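3.2. Preparación de las probetas y medida del brillo especular

Las probetas se obtuvieron de tableros de madera clara suministrados por el aserradero de Pundby. Se descartaron las piezas con nudos, bolsas de resina o desviación de fibra visible en la cara de ensayo. El lote definitivo quedó formado por 51 probetas, acondicionadas en cámara climática hasta masa constante y almacenadas después en posición vertical, con separadores, para evitar el contacto entre caras.

El lijado se realizó siempre en el sentido de la fibra, con grano decreciente, y el polvo residual se retiró por aspiración. No se emplearon paños humedecidos, ya que en los ensayos previos levantaban el repelo y modificaban la rugosidad de partida. Sobre la superficie así preparada se aplicaron dos acabados: un aceite endurecedor de baja viscosidad (serie Tovar) y un barniz acuoso mate (serie Warness). Un tercer grupo se mantuvo sin recubrir como referencia.

El brillo se midió con un reflectómetro Flustent en la geometría de 60°, en dirección paralela y en dirección perpendicular a la fibra. La distinción es necesaria porque la madera no se comporta como un difusor isótropo: las cavidades celulares abiertas por el corte actúan como surcos cilíndricos y ensanchan el lóbulo de reflexión en el plano normal a su eje. Una lectura única, sin indicar la orientación, carece por tanto de valor comparativo. Cada valor consignado es la media de 20 lecturas distribuidas sobre la cara de ensayo – con exclusión de una banda perimetral, donde el espesor de película es menos regular.

Junto a la medida instrumental se efectuó una valoración visual bajo luz rasante y bajo luz difusa. La Figura 4 muestra el aspecto general de una superficie clara de veta recta, en la que el reflejo suaviza localmente el contraste de las líneas. Este efecto interesa aquí por su consecuencia perceptiva: un observador tiende a juzgar menos marcado el veteado en las zonas con reflejo, aunque el color del sustrato no haya variado.

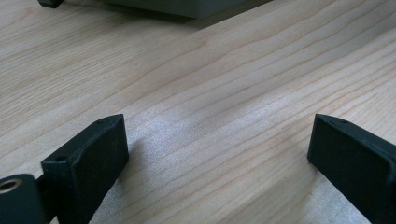
Figura 4. Superficie de madera clara con veta recta de líneas más oscuras y zona de reflejo blanquecino.

3.3. Tratamiento de los datos

Las lecturas se expresaron en unidades de brillo (UB), referidas a un patrón de vidrio negro pulido al que se asigna por convenio un valor próximo a 100 UB. El patrón se comprobó al inicio y al final de cada sesión; cuando la deriva superaba 2 UB, la sesión completa se repetía.

Para cada probeta se calculó el cociente entre la lectura paralela y la perpendicular, denominado en adelante índice de anisotropía. Un índice igual a la unidad corresponde a una superficie sin dirección preferente. El análisis de varianza incluyó como factores el acabado y el grano final de lijado, y como covariable la anchura media de los anillos. Esta última se determinó sobre la testa, antes del recubrimiento, siguiendo el procedimiento de Tóth y Bodnár, que pondera por separado la madera temprana y la tardía.

El índice resultó mayor en la serie Tovar que en la serie Warness. La diferencia es coherente con el mecanismo de formación de película: el aceite penetra en el poro y reproduce el relieve original, mientras que el barniz lo rellena en parte y lo sustituye por una interfaz más plana, cuyo carácter mate depende sobre todo del agente matizante. La interacción entre acabado y grano de lijado fue significativa solo en la serie Tovar. En las probetas de referencia la dispersión fue elevada, de modo que sus valores se presentan a título orientativo y no intervienen en el ajuste del modelo descrito en el apartado 4.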